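`household-claims`는 생활용품 포장과 광고에 적힌 문구를 모아 분류한 한국어 텍스트 데이터셋입니다. 항목은 318개입니다. 제품이 좋은지 나쁜지는 다루지 않습니다. 문구가 확인 가능한 말인지 아닌지만 봅니다.

## 왜 만들었나

"임상적으로 입증된", "전문가가 추천하는", "최대 3배 깨끗한". 무엇과 비교해서 3배인지 적힌 경우가 드뭅니다. 각주가 있어도 글자가 너무 작거나, 읽어 보면 "자사 기존 제품 대비"라고만 되어 있습니다. 기존 제품이 어떤 제품이었는지는 또 없습니다.

처음에는 이런 문구를 자동으로 걸러 주는 분류기를 만들 생각이었는데, 해 보니 사람끼리도 판단이 갈렸습니다. 그래서 분류기는 접어 두고 데이터만 공개합니다. 이 데이터로 "과장 광고 탐지기"를 만들었다는 이야기를 들으면 저는 일단 의심부터 할 것 같습니다.

## 구성

| 파일 | 내용 |
|---|---|
| `claims.csv` | 문구 원문, 품목, 라벨 |
| `notes.csv` | 라벨을 붙인 사람의 메모 |
| `disputed.csv` | 의견이 갈린 항목 164개 |

`disputed.csv`의 항목은 `claims.csv`에도 그대로 들어 있습니다. 합쳐서 세면 중복됩니다.

## 라벨

- `checkable`: 수치와 비교 대상, 조건이 모두 적혀 있음
- `partial`: 수치는 있으나 비교 대상이나 조건이 빠져 있음
- `empty`: 확인할 내용이 없음 ("프리미엄 케어", "차원이 다른 상쾌함")

`checkable`은 참이라는 뜻이 아닙니다. 확인해 볼 수 있게 적혀 있다는 뜻입니다. 이 부분을 오해한 문의가 가장 많았습니다. 구체적으로 쓴 거짓말도 `checkable`입니다.

## 수집 방법

문구는 Cunwood와 Fostwood의 매장 진열품, 그리고 두 곳의 온라인 상품 페이지에서 손으로 옮겨 적었습니다. 줄바꿈은 공백으로 바꾸고, 느낌표는 남겼습니다. 지우자는 의견이 있었지만 느낌표도 문구의 일부라고 봤습니다. 외국어 문구는 번역문만 있고 원문은 없습니다. 지금 생각하면 잘못한 결정입니다.

라벨은 세 명이 따로 붙였습니다. 한 명이라도 다르게 붙이면 `disputed.csv`로 갑니다. 최종 라벨은 다수결이고, 셋 다 다르면 `partial`로 처리했습니다. 근거가 탄탄한 규칙은 아닙니다.

## 알려진 문제

1. 절반 넘는 항목에서 의견이 갈렸습니다. 라벨 정의가 부실하다고 봐도 할 말이 없습니다.
2. 세제 문구가 지나치게 많습니다. 치약과 칫솔은 합쳐서 50개뿐입니다.
3. Sorker 제품은 포장이 바뀌기 전 문구입니다. 현재 판매분과 대조하지 않았습니다.
4. Babić 항목 일부는 각주를 빠뜨리고 옮겼습니다. `partial`로 되어 있어도 실제 포장에는 조건이 적혀 있을 수 있습니다.
5. 구강용품의 "플라크 제거" 문구는 손 칫솔과 비교한 것인지, 아예 닦지 않은 상태와 비교한 것인지에 따라 뜻이 전혀 달라집니다. 흰색 전동칫솔을 밝은색 나무 탁자에 눕혀 놓고 들여다본다고 알 수 있는 일도 아닙니다.

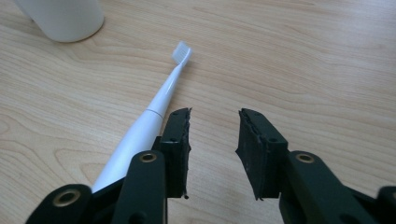
## 쓰지 말아야 할 곳

특정 회사의 정직성을 순위로 매기는 데 쓰지 마세요. 회사별 표본 수가 고르지 않고, 어떤 매장에 무엇이 진열되어 있었느냐에 크게 좌우됩니다. 법률 위반 여부를 판단하는 근거로도 쓸 수 없습니다.

## 수정 제안

오류는 이슈로 올려 주세요. 포장 문구 전체와 각주를 함께 적어 주시면 반영합니다. "이 제품 써 봤는데 진짜 좋아요"는 반영하지 않습니다.

관리: Corey Nepia
다음 정리는 January 예정이며, 외국어 원문 열을 추가하는 작업부터 합니다.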